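Equipment Review: Warnen Two-Arm Teleoperation Kit
Prepared by Shuk-fan Yang for the Sani Institute Shared Equipment Program
Status: Final, August

Scope of the review

The Warnen kit was evaluated for use in collecting demonstrations of household textile tasks. The operator moves a pair of leader arms by hand, and a matching pair of follower arms repeats the motion at the worktable. Joint positions and wrist camera video are recorded together. The review covers setup, operator comfort, grip quality, and the recording software. It does not cover the training of policies from the recorded data, which is the subject of a separate report.

Setup

Assembly of the base frame and arms took one working day with two staff members. The printed instructions are adequate for the mechanical steps but weak on wiring. The table of motor addresses in the manual did not match the labels on the arms we received, and the supplier, Wekora, sent a corrected sheet on request. Calibration takes 90 seconds per arm and must be repeated after every power cycle.

Operator experience

Staff with no previous experience were able to complete a simple pick and place within their first session. Folding was harder. The leader arms give no force feedback, so the operator must judge the hold on a garment by eye, and most early failures were caused by closing the fingers too late or too high on the cloth. The leader handles are also heavy. We recommend a break after every 30 recordings — forearm fatigue was the most common complaint in our operator notes.

Grip on fabric

The rigid fingers supplied with the kit slipped on smooth cotton and were replaced early in the review with the optional padded set from Flemska. The improvement was clear, particularly on knits. 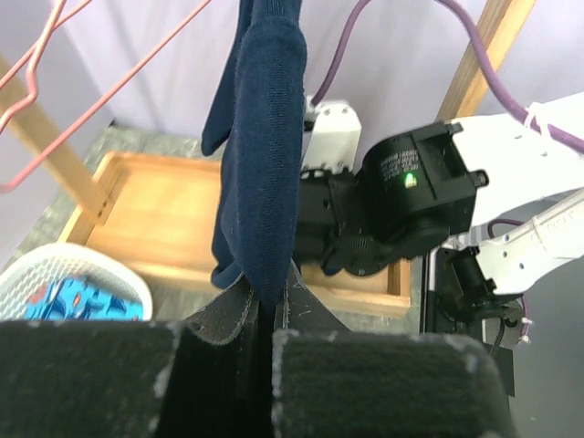 Wrist camera view: navy knit garment held in the padded fingers, second arm at right.

The padding collects lint and should be brushed at the end of each session. Reviewers also noted that the padded fingers are bulky and occupy a good part of the wrist camera view. Programs that depend on a clear view of the grasp point should plan for an additional overhead camera.

Recording software

The software is stable. Of 1000 demonstrations attempted, 800 were accepted as complete, and the remaining 200 were discarded for operator error or dropped video. Playback is convenient, and a poor recording can be deleted with a single key. There is no undo for this action, and a confirmation prompt should be added. Export is slow for long sessions.

Recommendation

The kit is recommended for purchase with the padded fingers included in the original order. Departments should budget for a spare set of pads and for operator training time. Requests to borrow the review unit may be sent to the Shared Equipment Program office.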